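Grumby cell, teleop notes – July

Morning session, 9:30 to just before lunch. Nesrin Aydoğan on the leader arms, me on the recorder and the resets. Task is still "pick up bowl, hand over to the other side, set down." Same prompt string as last week, no changes to the config apart from the gripper force limit, which I lowered on both sides.

Got 46 episodes saved. Threw out the first few after we found the right leader was sending a small offset at the wrist. Nesrin felt it before it showed in the plots. Re-zeroed, fine after that. If you use the station this week, re-zero at the start and again after any break, the offset comes back when the leader has been left hanging.

Clutter is on for this set. Whiteboard in the middle of the table, laundry basket with the clothes in it at the back, books to the right, the cup on the left. The bowl stays in the working area between the arms. Kurtuluş set had a bare table and the policy trained on it went for anything white, so I want plenty of white things in view that are not the bowl. The board and the basket both do that job.

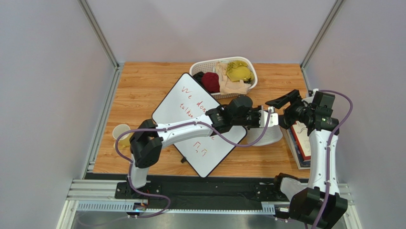

Things that went wrong

Left arm elbow. When the forearm reaches across to the middle, the elbow comes out low on the cup side. Nesrin took to raising the elbow first and then extending. It costs a second or two per episode but the motion is cleaner. I would like everyone to do it this way so the demos agree with each other.

Cables. The purple ones are long enough but the loop on the left pulls a little when the wrist rolls past halfway. Not a fault yet. Will re-tie with more slack at the elbow.

Bowl grip. Rim grasp works from either side. Grasping across the whole bowl does not, the jaws ride up and it slides. Episodes 12 and 30 have a slip and a recovery in them. Kept both, tagged "recovery". Nesrin thinks we should record more of those on purpose – I agree, but as a separate set.

Latency. One stall on the Pridutus link, long enough that the follower jumped when it caught up. Episode deleted. Log is saved with the others.

Totals and next

Running total for the clutter set is now 109. Next session: move the board each time we reset, swap which arm picks first, and try the Preninari finger pads if they have arrived. Replay check on the morning's episodes still to do.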